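Chapter 7
Soft Things in Stiff Boxes

I have packed a lot of boxes in my life, and for most of that time I was bad at it. I could fill one, sure. But then somebody opened it at the other end, and out came a lump of cloth with everything small lost inside it. So before we get to tape and labels, let's spend a chapter on the soft stuff.

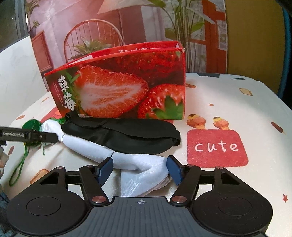
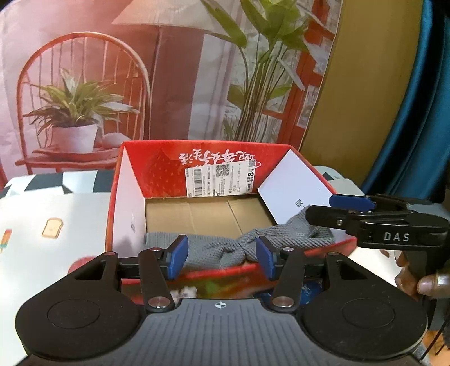
Unit 3: Packing and Storing 898

A box that held fruit makes a fine box for a scarf or a sleep mask, as long as it's clean. I love a red strawberry box myself – you can find it on a crowded shelf from across the room! The trouble is the cloth. Satin and ribbed knit are both soft, but they don't act alike once you pick them up. Satin is slippery, and if you pinch it in one spot, the rest twists and slides wherever it likes. Knit stretches. Hold it by the two ends and the middle bunches up, and if you let it go over a box like that, part of it will hang over the rim.

My old teacher, Ylva Lunde, made us practice with one piece of cloth and one empty box until we were sick of both. Lay it flat, smooth it with your palm, fold the long sides in, then fold it to the size of the box bottom (not the top, which may well be wider). I grumbled the whole time. I still do it her way.

Padded things like an eye mask go in next, with the strap tucked behind. Anything with a tassel or a loose cord goes in last, on top, where the threads won't get crushed.

What you'll need for this chapter:
One cardboard box with its flaps still on
One slippery cloth and one knit cloth
A small padded item with a strap
A pencil

7.1 Finding the Bottom of the Box

Set your box on the table, open all the flaps, and look straight down into it. Trace the bottom on a sheet of paper. You'll be folding to that outline for the next few pages, so write your name on it.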